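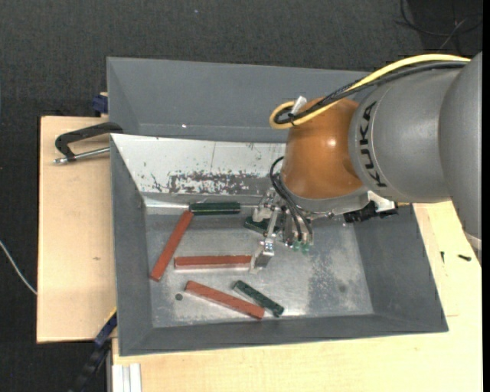 Figure 7. Bars in the gray bin, three reddish-brown and three dark green.

Section 2. Setting out and filling the parts bin

The Sirkberg kit sheet says the bin can go "on any flat surface." We would not take that at face value. A surface can look flat and still rock when you lean on it, and the bin is heavier than it looks once it has bars in it. Check first.

1. Clear the work surface and wipe it down. Grit under a metal bin will scratch wood, whatever the finish is supposed to resist.

2. Set the empty bin down and press on each corner in turn. If it rocks, turn it end for end and try again. If it still rocks, shim the table leg. Do not shim the bin.

3. Run a gloved hand along the inside of the rim. The bins supplied by Jutby are sold as deburred. Several of ours were not.

CAUTION: Wear gloves for step 3. Fold back any sharp spot with a file before you go on.

4. Sort the bars by color on the table before any go into the bin. The color is the only marking you get, and under warm lamps the dark green can pass for black.

5. Lay the bars in one at a time. Do not tip them in from the carton. The sloping sides will send them all to the middle, and the ends chip.

6. Leave the bars lying at different angles. They do not need to be in rows, despite the drawing on the carton lid.

NOTE: The carton claims the bin holds up to 50 bars. It may, if you never want to get one out again. We stop at 14, and fewer is easier.

7. Look for bars standing on end or leaning against the wall of the bin. Lay them down.

8. Write the number of bars of each color on the bin card and keep the card with the carton.

Moving a loaded bin

Don't. Take the bars out, move the bin, and start again at step 2. The Gramomex carry straps are advertised for loaded bins, but on our trials they slid up the sloping sides and the bin tilted.

Cleaning

Empty the bin every Monday and brush out the dust. A damp cloth is enough for the bars. The Macedo cleaning spray is recommended on the kit sheet with no reason given, and we saw no difference between it and plain water. If you use it anyway, try it on one bar of each color and leave it overnight before doing the rest.

For replacement bars, see Section 7.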